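Ticket: gripper lets go early on the wrench task
Opened by: Harriet Blackwood
Cell: Wendt
Date: Oct 15, 2024
Status: open, waiting on Reinhold

Hi Reinhold, me again! Same arm, new headache. The job is tool sorting between the black case and the steel pan, and the gripper keeps opening before it should when it has the adjustable wrench. It lets go a little above the pan, there's an awful clang, and then the Kekmont controller cheerfully logs the step as finished. No fault code, no stop, nothing. I ran it 80 times and got 9 early releases, all of them with the wrench. The tape measure and the pliers have been perfect (so far, knock on wood).

What I've tried up to now:

Restarted the controller. No change.
Re-taught the release point over the pan. No change.
Wiped down the orange finger pads with alcohol, in case they'd gone slick. Maybe a tiny bit better? I wouldn't bet on it.
Raised the grip force one step in Skorneo. It went right back to the old value after a restart, and I don't like that one bit.

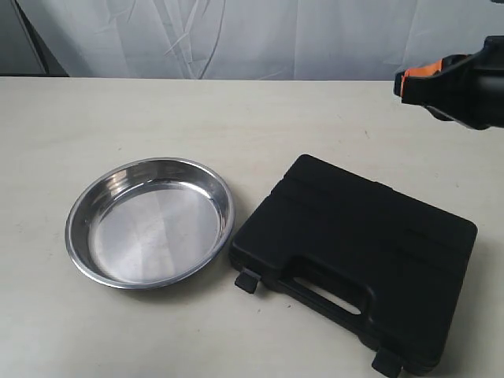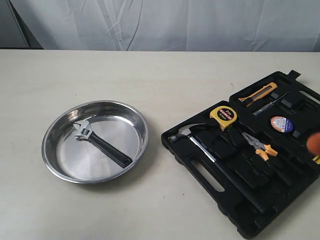 My best guess is the slip check. Skorneo is set to wait 190 milliseconds before it decides whether a part is sliding, and the wrench has that rubbery handle that gives a little when you squeeze it. So I think it reads the squish as "part is down" and opens up. I could be way off -- you know that code and I don't.

Now the part that bothers me more. On 2 of the bad runs I hit pause on the pendant, and the fingers still opened after the arm had stopped moving. I was standing back both times and I'm fine, but pause should hold the part, right? I've put a tag on the Wendt cell so no one runs it in auto, and I'm sticking to slow speed with my hand on the e-stop.

Two things I need from you. Can you check whether the pause behavior changed with the last Skorneo update? And is there a way to lock the grip force so it survives a restart? The Prilell folks want this cell running by December, so I'd love to get it sorted well before then.

Logs are in the usual folder. I left the failed runs in with the good ones -- sorry, it's a bit of a pile. Call me if it's easier to talk it through!

Harriet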